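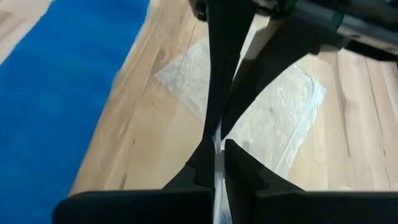
Figure 2. Two-arm hold on a clear plastic bag, seen from the wrist camera of the lower arm. Wood floor, blue rug at left.

4.2 Rules for shared holds on thin film

Thin clear film was the item class that gave our draft rules the most trouble, so it gets its own section. The rules as first written (Nigam and Borbély, internal draft, February) treated a shared hold as a simple thing: arm A has the object, arm B has the object, one of them lets go. Fine for boxes. Not fine for a bag that folds, sticks to itself and is hard to tell from the floor under it.

Figure 2 shows the kind of moment the rules have to cover. Strip of film between the upper and lower grippers, fingertips of both arms close together, the bag mostly flat on the boards. From the wrist view alone an annotator can say that the film appears to be held from both sides. They can't say how hard, or which arm got there first. That limit shaped most of what follows.

Rule F1. Name the holder. At any time in a log, exactly one arm is listed as the holder and the other as the helper. Both can have film between the fingers. Only the holder may start a lift. In the Stastura logs this field was left blank a lot, and two annotators reading the same episode picked different arms. We now reject any log with a blank holder field.

Rule F2. Slow zone. When the fingertips of the two arms are inside the set tip distance, both arms drop to the slow speed limit. Both, also the one standing still, as it may be told to move next. The distance is set per site and written on the site sheet. Severin Aebischer argued for one fixed value everywhere; the Kevville cell has longer fingers and could not work with it, so we left it open.

Rule F3. No release on vision alone. Clear film gives glare and the background shows through it. A release needs a grip signal from the other arm as well as the image. If the grip signal is missing the arms stop and hold, and the operator decides.

Rule F4. Write down the surface. Floor or table type, grain or pattern, anything soft next to the work area such as a rug. Sounds like paperwork. But wood grain seen through a bag was mistaken for a bag edge often enough in labeling that we want the surface on record before anyone compares two sites.

Rule F5. Stop words. One word for stop, the same word at every site, spoken or on the button box. No local variants.

4.3 How the rules were checked

We went through 705 logged episodes from the two sites. Of these, 269 had a shared hold at some point and were scored against F1 to F3 by Yannick Coste and Fabrice Millet, working seperately. In 205 of the 269 both scorers agreed on every field. The other 64 were talked through with Tibor Borbély, mostly F1 cases. The usual snag: film bunched between two pairs of fingers and no clear start to the hold. For those we took the grip signal over the picture and noted it in the log.

F4 was checked by reading the site sheets only. Kevville had them complete. Stastura had the floor type but nothing on rugs or mats, fixed after the first review. F5 was not scored, we just asked the operators.

Scoring used the Texier sheet, version of 2025-10-09, with the Nernano viewer for playback. Earlier versions of the sheet lack the helper field and should not be mixed with this one.

Some limits. One film thickness at each site. No printed or colored bags. The scorers saw wrist views and grip signals but no side view, and a side view would likely settle many of the F1 cases, at the cost of one more camera to line up. We also did not test what happens when the operator changes in the middle of a hold. The rules say finish the hold or stop first, wich is what operators told us they do anyway, but we have no logs of it.

Sites wanting to adopt the rules should start with F1 and F2 and leave the release rule until the grip signals on both arms have been checked against each other. The check is described in Section 5.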